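4.3 Loading a show file for a touring production

Complete this section after the lighting desk has been connected to the house network (section 4.2). The steps apply to Trulenon desks running the Callico playback software. Revised Nov 28, 2021.

1. Set the house lights to manual at the prompt corner panel.
2. Insert the company's drive and select File, then Import Show.
3. When the desk asks for a venue profile, choose Lernesden Main Stage. Do not choose Lernesden Studio. The two profiles share channel numbers but not dimmer addresses.
4. Wait for the cue list to fill. A file with 2000 cues takes roughly 5 minutes.
5. Compare the channel count on the desk with the count on the company's plot. The main stage rig has 79 patched channels.
6. Step through the first 18 cues with the grand master at half.

CAUTION: Keep performers and crew off the fly floor ladders during step 6. Some cues go to full blackout.

Note: Follow spots are not part of the imported file. Their cues are called by the stage manager over the headset.

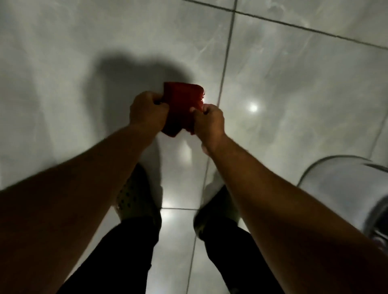
Can a cue be changed after the show file has been locked?

Unlock the file with the stage manager's code, edit the cue, and save under a new version number. The locked version stays on the desk and can be restored from the Archive menu.

7. Save the file to the desk and to the backup unit. Use the production title followed by the version, for instance Mercado v2.
8. Lock the file.
9. Enter the version number in the prompt book and on the sheet beside the desk.

If the cue list stops loading before the end, remove the drive, restart the desk and repeat from step 2. If it stops again at the same cue, contact Wagner Evangelista (lighting) or Tshepo Radebe (stage management) before the technical rehearsal.

Show files from the December season are deleted when the desk is serviced. Copy any file that is still needed.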